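The Late Table

Ohemaa Sowah had been told the machine would clear a table by February. It was February now, and the table was still there.

She worked the evening shift at Menitz, upstairs from the canteen, and her job was to put things out and write down what became of them. Plates, a cup, tissues. The machine was called Pyo. It had two arms and no opinion about supper.

"Plates first," said the voice from Stendar, over the speaker. They always rang at six. "Then the rubbish."

"It did the rubbish first yesterday," she said. "It put a tissue on a plate and then stopped."

"Did it drop it?"

"No. It just held on for 11 minutes."

She heard him typing. She pulled her sleeves down and waited by the door, where she was supposed to stand. 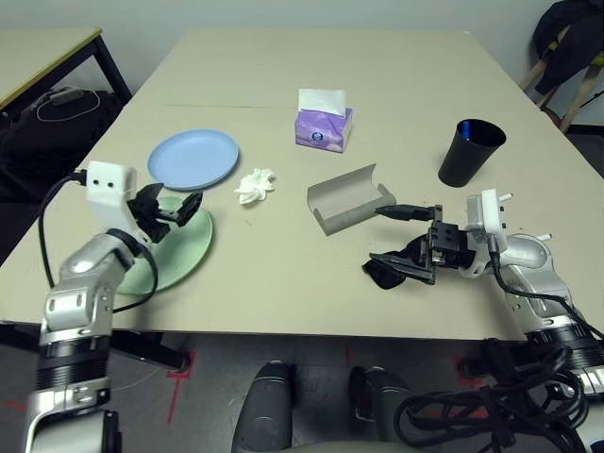

The left arm went down, stopped, and came up again with nothing. It tried a second time and got hold of a rim. Ohemaa wrote down the time. The plate travelled very slowly, like something carried by a child who has been warned.

"It's got one," she said.

"Which one?"

"The green."

It took over 15 minutes to do the rest, and the cup ended up on its side. Her mother could have done the lot with the radio on, and wiped down after. Ohemaa wrote that in the notes, then crossed it out and put "cup fallen, 2 attempts".

"Would you have it at home?" the man asked. He sounded as if he wanted to know.

She thought about her kitchen, and the pan she had left in the sink that morning.

"Not yet," she said. "Ask me when it does pans."

She stood the cup up, put the plates back and told him she was ready to go again.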